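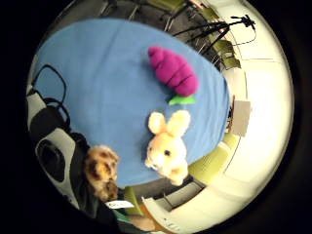

Plush bunny and purple carrot on the practice table, seen from the camera on the hand-held gripper.

Wimo hand-held gripper now on offer

From this month our members can rent the Wimo, a hand-held gripper with a wide camera, made for people who want to teach a robot arm but do not have the arm yet. You pick up things with the gripper in your own hand, and the recordings go to the Wosow software, which prepares them for training.

We used the kit for two weeks at our Mudgway room with plush toys. Soft toys are a good start, they forgive a bad grip. In total we made 434 recordings and kept 207 of them. Most of the rejected ones were our own mistake: we moved too fast, and the software lost the position. After a slow first day it went much better.

What we liked: the trigger is light, and the view is so wide that you almost never lose the object. What we liked less: the cable. It is heavy, and after one hour the wrist feels it. The manual is also short on the subject of calibration, so please plan a full morning for this.

The rent is 600 per month, with a deposit of 2,000 which you receive back when the kit returns complete. Jandgate does the repairs and keeps spare finger pads in stock. The next free period is in November. To reserve it, reply to this newsletter and write which objects you wish to work with.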